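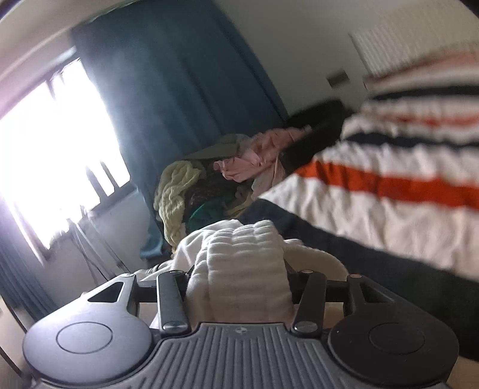
Sunday, bedroom, morning session. Present: Ayana Negash, Natnael Gebremichael, self. Purpose: settle the folding and put-away order for the thick textiles before the written procedure goes to Cristóvão Arruda for the Dulley flat.

Carried over from the last entry: the quilted white cloth will not hold a three-way fold. The padding springs back and the top layer slides. Mandla's suggestion was to fold in half twice and stop there. Adopted for today.

Order of work as run:

Clothes heap first, sorted to wash / hang / drawer. Natnael did the sorting, I did the hanging. Anything undecided goes to wash.
Curtain stays open until the last step. Folding against the window light shows creases that the ceiling lamp hides.
Striped bedcover pulled straight before anything is put down on it.
White quilted cloth last, folded on the bed and carried to the shelf upright.

Time for the clothes was longer than for everything else together. Sleeves inside out account for most of it. Ayana wants a rule that inside-out items are sorted as they are and turned at the hanging stage. I would turn them at the heap. Left open.

Weights, dry, kitchen scale, for the shelf load table:

Pillow protector, small: 242 g
Pillow protector, large: 453 g
Hand towel, for comparison: 207 g

The quilted cloth and the bedcover were not weighed. The scale pan is too small and the cloth hangs over onto the counter, so the reading drifts. Yeshi has a hanging luggage scale and will bring it in August.

Fold notes, quilted cloth. First fold edge to edge on the long side, smoothing from the middle outward. Second fold across. Pressing hard on the fold line makes no difference to how it lies afterward — the padding recovers in seconds. Laying the forearm along it for a slow count of 12 did better. Corners are the weak point.
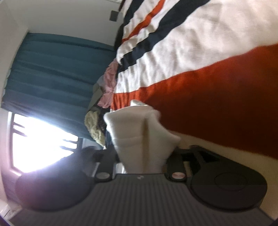 Handling: pick it up from the folded edge, never from the open one. Picked up by the open edge, the inner layer drops and the second fold has to be redone. Natnael did this twice and Ayana once. Held by the folded edge it stays together long enough to cross the room. The loose corner can be tucked under once it is on the shelf; tucking it on the bed was wasted effort, as it came out again on the way.

Bedcover: the stripes are useful. If the stripe nearest the edge runs parallel to the mattress, the cover is square. Faster than measuring the overhang on both sides, and Ayana got it right on the first try with no instruction. I would put this in the procedure as the only check. The white stripes are the easiest to sight along. The navy ones are harder to judge in shade.

Shelf: upper shelf takes the quilted cloth with the fold facing out. Clearance is tight. If Cristóvão has the Grirkow wardrobe in the Dulley flat, the shelf pitch is fixed and he will have to use the lower one. Ask him before sending.

Open items:

Inside-out clothes, turn at heap or at hanging. Mandla to decide.
Weights for the two large pieces, pending Yeshi's scale.
Repeat the fold after a wash cycle. Padding may behave differently.
Shelf pitch at Dulley.

Stopped at 11:40. Wash load started, hangers returned to the hall closet.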